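Handout 4: Folding Cloth with Two Hands
Student Robotics Project, Spring Term
Revised May 31, 2021

Welcome back, everybody, and thank you for the stack of notebooks you left on my desk. I read every one of them, some of them twice, and I want to begin with something several of you wrote in the margins: cloth is harder than blocks. Yes! It is much harder than blocks, and if you spent the first part of the term feeling pretty good about your stacking scores (you should have, they were lovely) then please don't let the towel talk you out of it.

A block has a position and an angle, and once you know those you know pretty much everything you need for picking it up. A towel can be in more shapes than we could ever write down. It stretches a little when you pull it, it sags when you lift it, and it grabs at the table when you drag it. So we are going to ask less of our measurements and more of our demonstrations. You will do the fold by hand, holding the grippers, and the model will learn from what you did.

Our set of demonstrations now stands at 1,924 episodes. Of those, 316 are towel folds, and the rest are blocks, cups and the sorting task from Handout 2. I would like each team to add 50 good towel folds before we train again. Team Birnik and Team Solel have the morning slots, Team Loneo has the afternoon, and if you need to trade, please write it on the sheet by the door so I can find you.

Now, what do I mean by a good fold? Start with the towel flat. It doesn't have to be square to the table, and in fact I'd be a little sad if it were, as a model that has only seen tidy towels will be lost the first time it meets a crooked one. Come in low, with the fingertips open, and stop just short of the hem before you commit. That little pause is worth having. It gives you a moment to see which tip is going under the cloth and which is going over it, and it gives the recording a clear beginning.

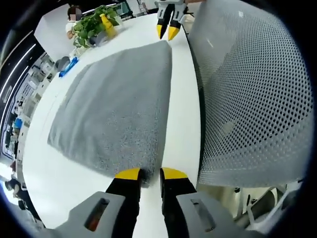 Byung-chul Byun asked whether the pause wouldn't simply teach the model to hesitate, and said that his team's cup runs had ended up with a long wait in front of every grasp. He wondered if we ought to trim the still parts out before training.

I'm so glad that came up, and I've been thinking about it ever since. He is right that a long wait gets learned like anything else. If you stand there for several seconds deciding what to do, the model sees a great many moments in which the correct action is to do nothing, and it may happily go on doing nothing. So keep the pause short — one easy breath — and make your decision before you start recording. As for trimming, I'd like us to try it both ways. Team Son has offered to train one model on the full episodes and one on the trimmed ones, and we'll compare them in class.

A few more things about the fold itself. Pinch the hem and lift before you travel. When you drag the cloth along the table it bunches up, and then your second hand is chasing wrinkles. Move both hands at the same speed if you can, and lay the edge down gently, letting go with one hand and then the other. If you miss the grasp, go back and take it again in the same episode. I know it is tempting to throw those away, but a missed grasp with a calm recovery is a fine thing for a model to see. What I would throw away is an episode where you dropped the towel on the floor or stopped to chat with a teammate.

For your notebooks, please write down the starting shape of the towel in a few words, which hand moved first, and anything that surprised you. A small sketch is welcome, even a bad one.

Reading for next time is the chapter on imitation learning, up to the part on drifting errors. Don't worry if the math in the middle feels thick, we will go through it together on the board. Bring one question, and bring your notebook even if it's unfinished.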